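The Green Cloth
By Maritza Arango
September

Hala kept the yellow tape at the left end of the back table, where her father had always kept it.
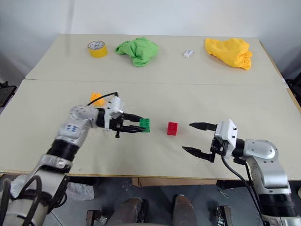 She had closed the shop on Pokora Street at 3 and still had the cloths to fold. The green one was his. He had used it for 20 years, on glasses mostly, and never let her wash it.

"Leave it," he said from the doorway. He was 72 now and tired from the stairs.

"It needs folding."

"It needs leaving alone – like me."

She folded the yellow one and went to put the kettle on.

Last updated: September

Recent stories
Edo's Coat
Two Keys for Mrs. Mittal
The Road to Irnidico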